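Notebook, shelf bench, Thursday

Started before nine with coffee and a shopping bag, which is my favorite way to start a day in this lab. Today is pantry day! We have been promising ourselves groceries for weeks while we worked through cups and folded cloths, and I finally got to put pasta on the schedule.

The question I keep writing at the top of these pages: can a pair of arms put the shopping away yet? I want a real answer for one small cupboard and one kind of food before anybody starts talking about whole kitchens.

Settings first so I don't lose them. Running Plaltus for the arm control, build 3751. Bellus is doing the grasp suggestions. Prata is only logging today, I turned off its auto-retry because it was hiding failures from us last week and making the numbers look prettier than they were. If you pick this up after me, please leave it off until the log format is fixed.

Why pasta is such a good test (I could go on about this all day). A box of spaghetti is long, light and stiff, with nice flat faces, and a gripper likes that. The trouble is all at the shelf end. To stand it upright you have to turn it through most of a right angle, get the bottom edge over the lip of the board, and let go without the neighbors going down like dominoes. A bag has the opposite problem. It goes in fairly happily if you can get hold of it, but it changes shape when you squeeze, and the corner you grabbed is never quite where the planner thinks it is afterward. And a box in a person's hand is nothing, you don't even look at it.

Morning block was single pick and place, box on the floor, to the shelf. Ran 9 tries. Of those, 2 ended with the box dropped short of the shelf, both times because the grip was too near one end and the long side swung down as the arm lifted. The rest made it to the shelf in some form. "In some form" is doing a lot of work there, I know. A few went in leaning and I had to decide what counts. I decided leaning is fine if it stays put for a slow count of ten and nothing else moves. I would accept that in my own cupboard.

The fix for the swinging is boring and it works: hold the box near the middle. I changed the Bellus preference so it scores down any grasp in the outer part of a long item. It costs us a bit at the shelf, since the fingers end up closer to the neighboring packages, but the lift is so much calmer. Really pleasing to watch after the morning drops.

Bags got less attention. Clear plastic is still hard on the depth estimate. It reads straight through to the pasta in places and then jumps back to the surface, so the outline wobbles from one reading to the next. Taping over part of a bag would cheat the test and I'm not going to do it. Idea for next time: approach from above and close slowly on the top seam, if there's enough seam to close on.

Something I hadn't thought of until lunch: labels. When I told the system to put "the spaghetti" with the other spaghetti it did sensible things, but the number on a box confused it. Pasta makers number their shapes, so a box of rigatoni can say 89 on it, and the text reader passed that along as a quantity. For a glorious minute we had a plan that involved putting away eighty-nine rigatoni. I've asked it to ignore digits that follow N° and will see if that breaks anything else.

Utell wants a short summary of where this stands for their household people, so here's my draft, comments welcome. Picking up a stiff box from an open floor: good, I'd leave it running while I ate a sandwich. Standing the box on a shelf with room to spare: fairly good, slow. Standing it in a row that is already nearly full: not there. Soft bags: not there, but closer than I expected. Speed: a person would be done and cooking dinner by the time the arms finish the second box, and I still think it's wonderful that they finish it at all.

To do
- try handing over between arms so the turn happens in the air and not at the shelf
- slower release, maybe half the current finger speed
- sweep the floor before the next block
- decide what we call a pass for bags, and write it down BEFORE running
- crushed corners: start noting them, a box can be on the shelf and still be a bad result
- ask Utell if their cupboards have doors (please say no)

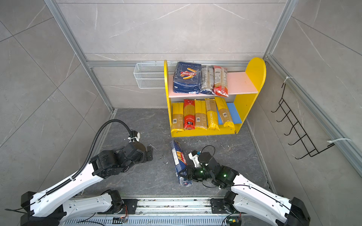
If the arms can already pick up a box, what is keeping them from putting a whole week's groceries away?

Mostly the variety and the tight spaces. Every new package needs its own way of being held, and each item that goes in leaves less room for the fingers on the next one. A small error that does no harm on an empty shelf will knock something over on a full one, and then there's a second chore, picking that up, before the first is finished.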